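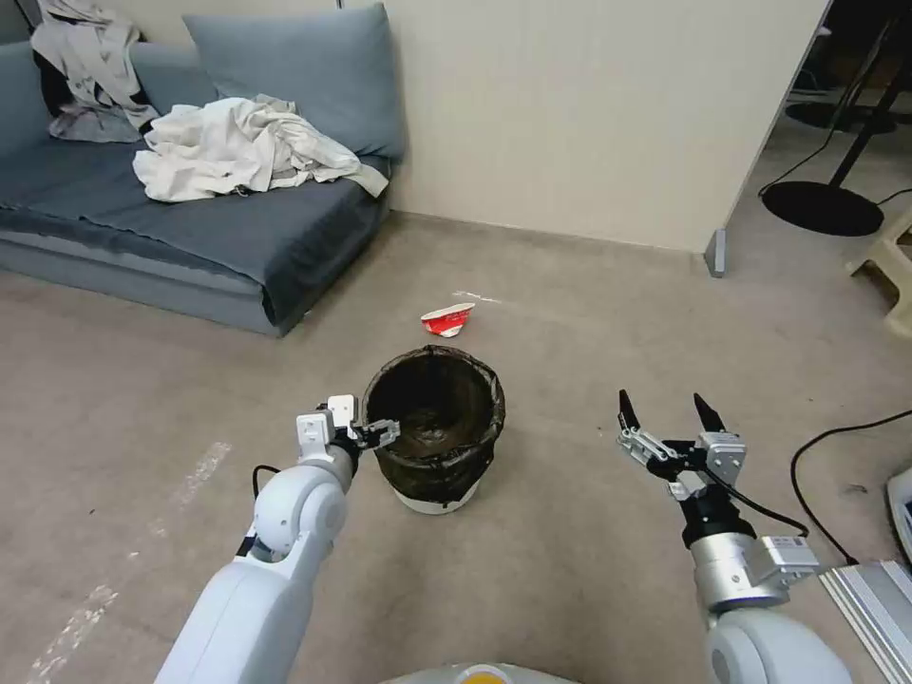 Gathering the tidy-up examples

So this is the part of the project I ended up living in. Sorin Bratu looked after the training code, and I got the job of collecting the demonstrations it would learn from. When we split things up in March I thought I'd got the easy half. (I had not.)

Our robot is called Drallo, and the behaviour we wanted was pretty modest: find rubbish on a living room floor, pick it up, put it in the bin. A person drives both arms through the whole job while the software logs the joint positions, the gripper openings and the view from the head camera. Do that enough times and you've got something to train on. We set ourselves a target of 4,000 episodes and finished with 2,711 usable ones, which I'm still pretty happy with!

How a session went

I'd reset the room, drive one episode, mark it keep or toss, and go again. On a good afternoon I got through 50 before my wrists started complaining. The bin always went on the carpet between the two arms, with a black bag folded over the rim, and the rubbish got thrown somewhere new each time. A red and white paper wrapper was my favourite because it stands out so nicely against beige carpet. Sometimes it landed too far back for either gripper, so the episode had to start with driving the base forward, and those were the slow ones.

I left the sofa messy on purpose — a jacket over the corner, white cloth bunched up on the seat. Our first batch was all recorded in a very neat room, and the model we trained on it went a bit silly the moment there was a cushion out of place. It kept wandering over to look at the sofa. After that I changed the clutter every few resets and it settled down a lot.

What counted as a keep

This took us ages to agree on. I was tossing anything with a fumble in it, and Sorin wanted the fumbles left in so the model could see a recovery. We settled on keeping an episode if the wrapper ended up in the bag, even if it took a second grab. If the bin tipped over, it was out. We also tossed anything where I'd stopped halfway to think, as the model picks up the pause as well and just sits there.

The two arms have different grippers, and that caught me out early on. I'm right-handed and I was using the right one for nearly everything, so the left arm hardly turned up in the first batch. From then on I wrote L or R on a sticky note before each episode and stuck to it, even when it felt awkward.

Still to do

The labels from the first 2 weeks need another look, since I changed the naming partway through and never went back. I'd also like a second room with a darker floor. The driving notes and the keep/toss sheet are in the Rindach folder with the rest of our files.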